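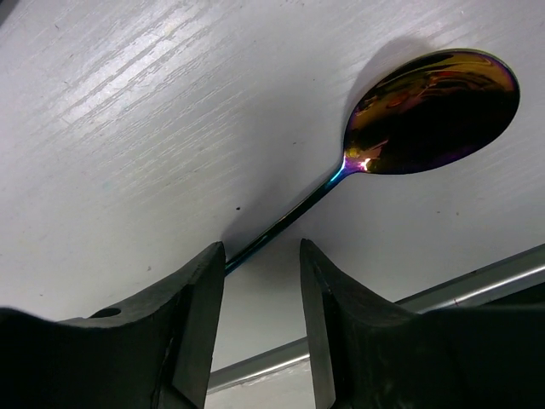 **Figure 2.** A spoon with a rainbow-tinted metallic finish on a white painted surface with a fine wood grain.

### 4.2 The Skitdale recordings

The richest source we worked with was the run of recordings made by the Skitdale brass band and sold by post to its own supporters. Each pressing was small, usually 300 or 500 copies, and the sleeve notes are a joy to read – they name the soloists, thank the bakery, and argue quite openly about tempo! Emese Csonka transcribed the notes in full, and Geeta Solanki matched them against the band's order books, which survive for nine of the releases.

What struck us first was how much new music there is. We had expected hymn tunes and marches, and they are present, but the players kept asking their own members for pieces. The suite *Clorkell*, written by a second cornet player, appears on two separate records, and the later version is played a good deal faster, with a lovely loose swing in the trombones.

The order books tell a livelier story still. Letters tucked between the pages ask for spare parts, for the score of the slow movement, and once for a record "with less euphonium". Sales rose each January, when the band toured the chapels near Cloltura, and we return to those tours in Section 5.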